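Trondwood opened its workshop to visitors on 25/06/2019 and I went along with two others from our repair shop in Plovville. We had asked to see one cell only, the bench where a robot arm handles computer parts, because we are thinking of setting up something like it. Annatjie Van der Merwe looks after it and gave us most of the afternoon.

The bench top is made of aluminium rails with narrow gaps between them. She likes it because a fixture can be clamped anywhere and moved again, but the gaps collect screws. She runs a magnet along them before each shift. A desktop case goes on its side with the panel off, and the fixture plate sits next to it.

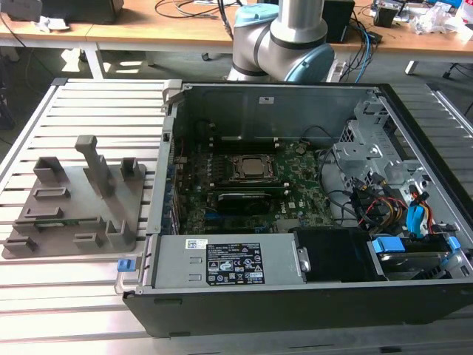 The position of the plate is taught by hand. If anyone knocks it, the arm has to be taught again, and that takes her 10 minutes on a good day. She keeps the old positions in a notebook as well as on the controller. The notebook was at entry 599 when we visited.

We asked about the plate itself. It has separate holders for different parts, and a thin board stands upright or lies along its slot depending on the job. The slots wear. When a board begins to rock, she replaces the whole plate and doesn't try to pack the slot out.

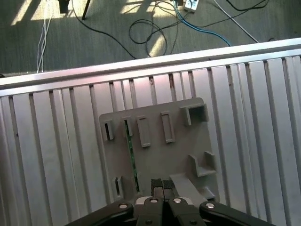
*Report by Bezawit Hailu, Plovville*

The gripper gets most of the care. Every 2000 cycles she stops the cell, presses the emergency stop and goes over the finger screws with a small torque driver. The pads are wiped with a dry cloth. She used to use cleaning fluid, but it left them slippery for the first few picks.

Cables were another subject. Noelia Alcaraz, who came with me, wanted to know if they get in the way of the arm. Annatjie said one had been snagged in February and she now checks the slack at each joint by moving the arm slowly through its full path. 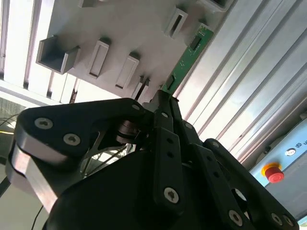

Spare finger links come from Stoston and take weeks, so she keeps a full set in a drawer. I have asked her for the checklist and will put a copy in the shared folder when it arrives.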